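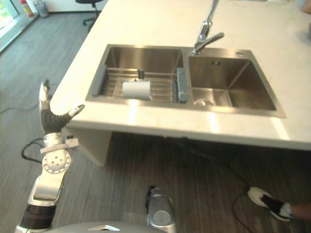 うちの教室、先生の字がいちばん読めないんですけど大丈夫ですか、とロジーヌ・テクシエさんに聞かれたのは、体験レッスンが終わって五分後くらいのことでした。はい、大丈夫です。たぶん。黒板の字は急いで書くと崩れるんです、すみません!

はじめまして、フランス語教室「シャルパンティエ」のアポリーヌ・バルビエです。名前だけ見ると老舗のパン屋みたいだねとよく言われますが、パンは売っていません(焼くのは好きです)。

私が日本に来たのは大学院のときで、最初の冬はほとんど誰とも話せませんでした。日本語は本で勉強していたから、新聞はなんとか読めるのに、郵便局で「こちらにお願いします」と言われると「こちら」がどこなのかわからなくて固まる、みたいな毎日。あのころ近所の銭湯でおばあさんたちに話しかけてもらって、天気と膝の話ばかりしているうちに、ある日ふっと口が動くようになったんです。文法の前に膝の話。うちの教室のやり方は、だいたいあそこから来ています。

なので初級クラスは、教科書を開く前に30分おしゃべりをします。日本語が混ざってもかまいません。「昨日 je mange した」でも通じます(あとで直します、やさしく)。そのあとで今日出てきた言いまわしを黒板に並べて、動詞の形を確かめて、声に出して読む。宿題は短い日記だけ。三行でいいと言っているのに、毎回ノート二ページ書いてくる方がいて、添削する私のほうが鍛えられています。

先生は今、私を入れて三人です。

ティエリー・プーランは発音と聞き取りの担当。もともと合唱の指導をしていたので、鼻母音の練習になると急に目つきが変わります。en と on の区別だけで一回のレッスンが終わったこともありました。でも受けた人はみんな、翌週にはちゃんと聞き分けているんですよね。くやしいけれど、あれは私にはできません。

ゾフィア・ジャクは中級の読解と、試験対策を見ています。彼女自身はポーランド語が母語で、フランス語は大人になってから覚えた人。「私もここで三年つまずいた」と言いながら接続法を教えるので、説明がものすごく具体的です。私みたいに子どものころから話していると、なぜそこで迷うのかがわからないことがあって、そんなときはだいたいゾフィアに泣きつきます。

教室の本棚には948冊あります。去年の2月に全部出して並べ直したときに数えました。半分くらいは漫画です。あとは料理の本、推理小説、古い旅行ガイド、それから子ども向けの絵本がかなり。生徒さんは一度に二冊まで、返却の期限はとくに決めていません。読み終わらなくても返して大丈夫ですし、つまらなかったらつまらなかったと教えてください。ノートに感想を書く欄があって、そこに「犯人が最初からわかる」と書かれた一冊は、なぜかいちばん借りられています。

月に一度の「ウコの会」は、食べながら話す集まりです。ウコというのは、昔うちにいた猫の名前。テーマは毎回違って、この前はヴィルジル・ザムフィルさんがルーマニアのお母さんの煮込みの話をしてくれて、フランス語の会なのに最後はみんなでルーマニア語の「おいしい」を練習していました。まあ、そういう日もあります。生徒さん以外の参加も歓迎で、お茶代は200円です。

クラスはどれも六人まで。午前10時の回はわりとゆったりしていて、夜7時の回は仕事帰りの方が多いです。お休みの連絡は当日でもかまいません。同じレベルの別の回に空きがあれば、そちらに振り替えられます。

見学はいつでもどうぞ。フランス語がまったく初めての方も、学生時代に挫折した方も(うちはこのタイプがとても多い!)、お問い合わせフォームからひとこと書いてもらえたら、私かゾフィアがお返事します。ティエリーに当たった場合は、返事が少し長いです。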